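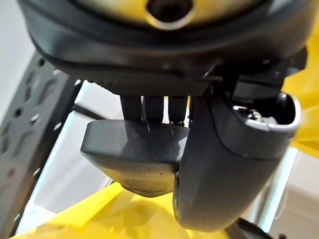

Cerard Opens a Second Mending Shop in Ferkolley This August

FERKOLLEY, July 22, 2026 - Hi, I'm Mỹ Lại, and I fix sweaters for a living! Also jeans, coats, lined curtains and one very old quilt that I'm still not done with. I started Cerard at my kitchen table, moved into the little place on Yuen Street, and now we've got the keys to a second shop on the Ferkolley side of the river (I've been grinning all week).

Last year we mended 342 pieces of clothing, and almost 40 of them were the same brand of winter coat with the same broken zipper. So zippers get their own counter at the new shop. Drop off before noon and you can usually pick up the next day.
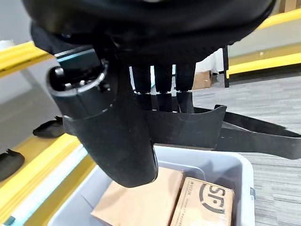
We're also bringing back the Pristance evenings, our sit-and-sew nights named after my grandmother's old street. Bring something with a hole in it, and I'll show you how to darn it while the kettle's on. It's free, thread included, and kids are welcome if they come with a grown-up.

The opening party runs all afternoon on the first weekend in August, with cake, a button swap and 400 spools of thread from a tailor who just retired, priced at whatever you want to pay. If you're writing about it, come by early and I'll walk you around before it gets loud.

Press contact: Mỹ Lại, Cerard, at the Yuen Street shop. Please call after lunch, I'm at the machine all morning.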